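Marnine Table Liner, Beige Cardboard, Flat Sheets

Home > Packing & Craft > Surface Protection > Marnine

If you have a big worktable that does a bit of everything, you already know what happens to the top of it. Glue, marker, box cutter, the bottom of a crate that came in off the driveway. Our flat cardboard liners are the simplest fix we've ever stocked, and we love them! Lay them down, work on them, flip them over when the first side gets ugly, then put them out with the recycling.

The sheets are plain beige on both sides with no printing, so small things show up well against them. Colored paper, labels and clear tape are all easy to find (clear tape especially, if you've ever lost a strip of it on a white counter). The surface has enough grip that a heavy multipack of bottles stays where you set it down.

Sold in packs of 8 sheets. Each pack weighs enough that you'll want to carry it flat under one arm, and it comes wrapped in paper with the Marnine sticker on the end.

Covering a large table

Most people need two sheets side by side or one behind the other. Butt the edges together and leave them untaped if you plan to swap just the front one, where the wear happens. We like to keep bottles and packaged goods on the back sheet and do all the paper work on the front. If you prefer a fixed surface, run Talton paper tape along the underside of the seam.

Creases from shipping are normal. They relax after a night under something flat, and a light crease makes no difference for wrapping or sorting.
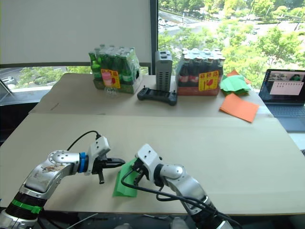 For gift and hamper work, order one more pack than you think you need. Amparo Manzano, who runs the wrapping classes at our Clurkside store, goes through 60 sheets in a busy February and swears by changing the front one between groups. She cuts the old ones down for box dividers, and now we all do it.

Details
Item no. 238
Color: beige, unprinted
Pack: 8 flat sheets
Use: both sides
Care: wipe dry crumbs and dust off with a soft brush, do not soak

Goes well with
Talton paper tape, wide
Lumenta clamp lamp, warm white
Marnine tissue paper, bright colors

Pickup at Clurkside is ready after 2 p.m. if you order in the morning. Ask at the back counter for flat packs.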